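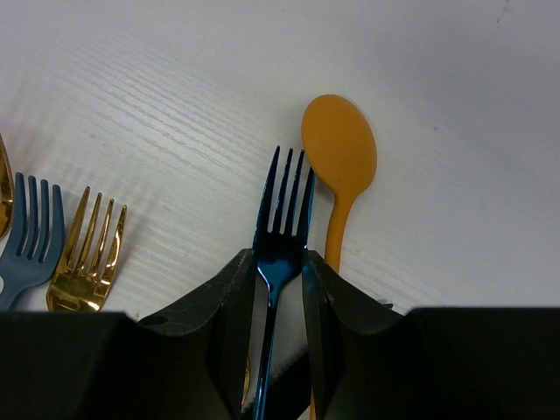

Coloured cutlery should never share a drawer with the steel knives, according to one regular guest of the Kirkley community kitchen, who has washed up there after many suppers and is tired of finding scratches. The remark was made at the last planning evening, and it started a discussion much longer than the point on the agenda.

4 January is too late for a Christmas present, but the kitchen has received one anyway. The tableware shop Clesel, in Parkis Street, has closed its upstairs department and gave its mixed forks and spoons to the kitchen without payment. There are 657 pieces in total. They are in several colours, and most of them do not belong to any complete set.

The kitchen serves supper on two evenings in the week. Until now the guests ate with plain cutlery which was bought in June, and 63 pieces of it have been lost already. Some probably went into the bin together with the food scraps. It is hoped that a bright fork or an orange spoon will be noticed more easily when the plates are scraped.

The sorting is done on the tables of the dining room before supper. Forks go to one side and spoons to the other, and after that each kind is divided by colour. Pieces with worn coating or bent tines are put away and will not be used for eating. The first six boxes are finished, and 21 boxes remain.

It is not yet decided if the tables will be laid in matching colours or mixed. The matching way looks nicer, but it takes more time to lay. For the first supper the colours will be mixed, and the guests will be asked what they think of it.

The old cutlery will stay in the cupboard next to the Vestergaard room for larger parties. Anybody who has a drawer insert at home which is not needed can bring it to the kitchen door on a supper evening.

January 4, 2019
By the Kirkley news desk

Comments

hillside_reader
We have coloured spoons at home and I wash them only by hand, with a soft cloth. After three years they are still good.

M.
Please mix them! My children will fight for the blue ones in any case.

Oldport
Are knives also included? The article speaks only of forks and spoons.

Kirkley news desk
No knives, only forks and spoons. The kitchen keeps its steel knives.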